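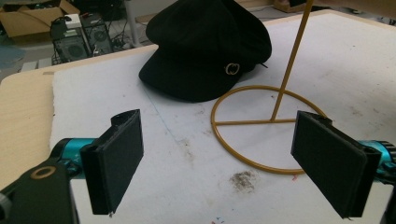

White foam board on the table.

Maluleke Household Recipes – read me first

Hello, and thanks for downloading this. Maluleke is a collection of 189 home recipes, typed up from notebooks, letters, backs of envelopes and one very greasy calendar. It comes as a single spreadsheet plus a folder of plain text files, one recipe to a file, so you can use whichever suits you. I'm Nomvula Ntuli and I did most of the typing, so the typing mistakes are mostly mine too.

How it started

My aunt's notebooks came to me in two carrier bags. I wanted her ginger beer and her steamed bread, and I thought I'd copy out those two and be done in an evening. Then my brother Sibusiso asked for the curried beans, and then Angeliki Kourkoulas from the old Badholm supper club wanted to know if I'd take her mother's pies as well, and by June I had a spreadsheet with colour coding. You know how it goes!

What's in the folder

recipes.csv – everything in one table
texts/ – the same recipes, one file each, named by number and short title
sources.txt – which notebook or letter each one came from
changes.txt – what I've altered between versions

The columns in recipes.csv

id – a number. There are gaps where I took out duplicates and I haven't renumbered, so please don't write in to say that 7 is missing.
title – as written by the cook, spelling and all. "Sunday thing" really is the title.
title_plain – my own duller title, so that you can find it.
cook – who wrote it down, if we know. Left blank where we don't.
serves – only filled in if the cook said so. Plenty of them didn't.
ingredients – split up with semicolons.
method – the cook's own words, with full stops put in by me.
oven_c – oven heat in Celsius. More on this below.
notes – crossings-out, scribbles in the margin, rude remarks about somebody else's version.

Measurements, oh dear

Half of the cooks used cups, a few used ounces, and my aunt used a particular blue tin. I've kept the original wording in the ingredients column and put grams in brackets only where I've weighed the thing out myself. The blue tin holds 400 g of flour if you tap it level. Where it says "butter the size of an egg" I went with 50 g, and my scones came out fine on that, but go by your own eggs.

Ovens are worse. "Hot", "quick", "slow" and "as for bread" turn up all over the place. Hendrik Magagula, who baked for a living, went down the list with me and gave each of them a number, and that's what you'll find in oven_c. Treat it as one baker's opinion. His numbers are for an ordinary oven, so turn it down a bit for a fan.

Languages

Mostly English, with isiZulu and Greek words for dishes and a few ingredients. I've left those in and added the English in notes where I could. Angeliki checked the Greek. If I've spelt your grandmother's dish wrongly, tell me and I'll fix it.

Things I know are wrong

The plum jam has no sugar in it. The page is torn and I won't guess.
There are two ginger beers which are nearly the same – I kept both, and the family can argue it out.
Some of the bottling and pickling recipes are old-fashioned about jars and sealing. Please read up on safe bottling before you try them. They're marked OLD in notes.
Allergens aren't listed anywhere. Read the ingredients yourself, and then the method as well, where nuts have a habit of appearing in the last line.

Using it

Cook from it, print it, put it in your own cookbook, sort it by how much butter it takes. All I ask is that you keep the cooks' names with their recipes. Lesego Masilela made a little printed booklet of the puddings and did exactly that, and it's lovely. Please don't sell the whole file as it stands.

If you open the table and the accents come out as rubbish, tell your spreadsheet program it's UTF-8 and try again.

Sending things in

More recipes are very welcome. Type them or send a clear scan, say who wrote them and whether that person (or their family) is happy for them to be shared. I answer in the evenings, after the washing-up. Next on my list are Hendrik's rusks, as soon as he finds the second page.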